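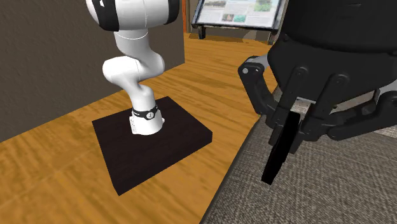
Pirmont Press to publish life of the engineer who crossed Norway in reverse

Pirmont Press will publish "Backwards to Femudska," the first full biography of the motor pioneer Kárason, in October. It is the work of Idun Brekke, who spent longer on the book than its subject spent on most of his businesses.

Kárason built cars under the Nilix name in the years before the First World War. They were handsome, loud and reluctant to stop. Only two were ever sold, one of them to his brother-in-law, who returned it.

He is remembered, where he is remembered, for the winter he set out for the village of Femudska to prove the Nilix could handle snow. The forward gears failed on the first morning. Kárason turned the car around and drove the remaining 325 kilometers in reverse, with a shaving mirror strapped to his hat. He then sent the newspapers a telegram claiming this had been the plan.

"I began the book thinking he was a fraud," said Brekke. "I now think he was a fraud with a very good sense of direction."

The biography draws on letters kept by the family of Ingeborg Wieser, the mechanic who rode with him and whose own account of the trip is shorter and contains more swearing. Wieser later opened a repair shop that outlived the Nilix company by decades – a fact Kárason left out of both his memoirs.

"Most of our motoring list is about people who won things," said Shaohua Shi, history editor at Pirmont. "We felt there was room on the shelf."

The first printing of 800 copies includes a fold-out route map drawn by Hiếu Hồ. It can be read in either direction.

Brekke will talk about the book with the broadcaster Zihan Fu at the Pirmont shop in October, starting at 7 p.m. Admission is free. Parking is behind the building, and drivers are asked to back in.

Review copies and interviews: Pirmont Press publicity desk.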